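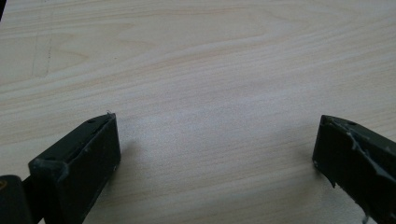 Pince ouverte au-dessus de la table, garnitures des doigts usées.

Accueil | Qui sommes-nous | Budget et devis | Matériel | Contact

Qui sommes-nous

Drulance, petit bureau de conseil à Zurkunthorpe. On aide les ateliers, les lycées techniques et les labos à acheter leurs robots - et surtout à ne pas se tromper de ligne budgétaire. Pas de vente de matériel, pas de commission des fabricants. On lit les devis, on chiffre, on planifie, on accompagne la mise en service.

Onze ans que ça dure. Au départ un seul client, l'atelier Urrutia, qui voulait deux bras pour de la manutention légère et n'avait rien prévu pour les pinces. Ni pour la table, ni pour la formation. Le bras était payé, le reste non. Quatre mois d'attente pour une rallonge. On a monté le premier tableau de budget pour eux, on s'en sert encore, en plus long.

Ce qu'on fait

Étude de besoin. Une demi-journée sur place, parfois une entière. Quelles pièces, quel poids, quelle cadence, qui va s'en servir. On regarde aussi les prises, le sol, la largeur des portes (oui, la largeur des portes).

Budget complet. Bras, pince, support, câblage, sécurité, logiciel, formation, pièces d'usure. Sur un an et sur trois ans. Les deux colonnes côte à côte, sinon personne ne compare.

Relecture de devis. Réponse sous 11 jours ouvrés, plus vite si c'est court. Envoyez le PDF, pas une capture d'écran svp.

Planning d'achat. Délais fournisseurs, passage en commission, livraison, essais. Pour les établissements publics on conseille de démarrer en octobre, les crédits de l'année suivante se discutent à ce moment là.

Les pièces d'usure

Notre sujet préféré, à force. Regardez les doigts de la pince en haut de page : bord déchiré, lambeaux qui dépassent, celui de droite plus abîmé que celui de gauche. Rien d'extraordinaire comme état, mais c'est une ligne à prévoir dès la commande. Un revêtement, ça se remplace. Les doigts aussi. Demandez le prix du jeu de rechange avant de signer - pas après, quand le modèle a changé de référence.

Sur le projet Plata, le poste « consommables et rechange » était à zéro dans la première version du dossier. Version finale : 2 965 € pour l'année, doigts, garnitures, câbles et visserie compris. Accepté sans discussion. Le même montant demandé en cours d'année serait sans doute passé beaucoup moins bien.

Conseil rapide : un jeu de doigts d'avance par pince en service, rangé à coté du poste et pas dans un bureau fermé à clé. Noter la date de pose. Changer les deux en même temps, même si un seul est fatigué.

Pour qui

80 dossiers suivis à ce jour. Ateliers de moins de vingt personnes pour la plupart, quelques lycées, deux ou trois labos. Les grands comptes ont leurs acheteurs, on n'est pas les bonnes personnes. Petits budgets bienvenus, matériel d'occasion aussi, à condition d'avoir l'historique d'entretien.

Comment ça se passe

Premier appel gratuit. Ensuite un forfait, annoncé par écrit, qui ne bouge pas. Déplacements comptés à part au-delà de la région. Le tableau de budget vous reste, au format tableur, modifiable - vous en faites ce que vous voulez.

On ne choisit pas à votre place. On vous donne deux options chiffrées, avec ce qui manque dans chacune, et vous tranchez. Il nous est arrivé de conseiller de ne rien acheter et d'attendre un exercice. Ça arrive plus souvent qu'on croit.

Nouveaux dossiers : on en prend encore, délai un peu long en ce moment, désolés. Les demandes avec un budget même approximatif et une photos du poste de travail passent plus facilement, on gagne un aller-retour de mails.

Page mise à jour le 11/03/2022

Imprimer cette page | Envoyer par e-mail

Drulance, Zurkunthorpe - Contact - © Drulance, tous droits réservés - Haut de page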